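Reading time: 1 min

I finished copying the second horn part today, and my hand is tired but my head is quiet. Maillard wants all the parts before the first rehearsal, and he does not like to wait.

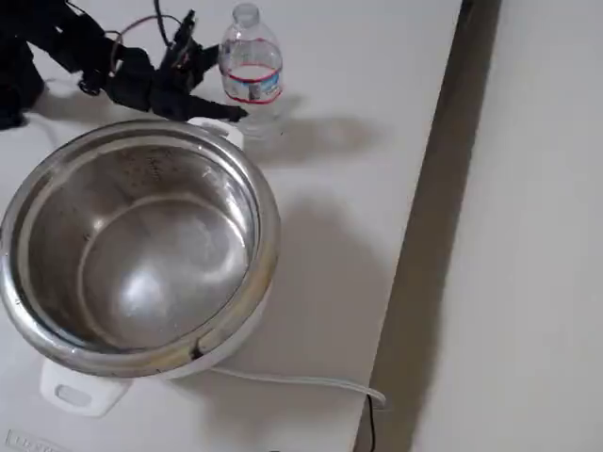

Zukow, January 8, 2024

The slow movement still gives me trouble. In bar 87 the old score has a natural sign, and in the printed parts it is missing. I played both versions on the piano many times. With the natural it sounds more sad, and I think the composer wanted this. Ignacio Paredes says I should trust the printer, but he is a cellist and his line does not change there.

I wrote to the library in Ranex to ask for a copy of the manuscript page. They have 30 pages of it, the rest was lost.
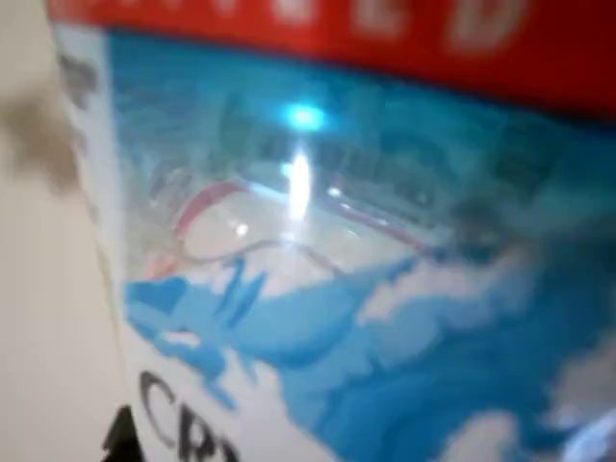
If they answer soon, I can correct the violas too -- they have the same note, one octave lower. If not, I will write a small question mark in pencil and let Maillard decide. He conducted this symphony 27 years ago and says he remembers everything.

In the evening I practiced the scales which I promised myself. Only the flat keys. Tomorrow the trombones.

Recent entries
Two clarinets and one stand
The concert in Flarirov
Why I copy by hand
A letter from Ignacio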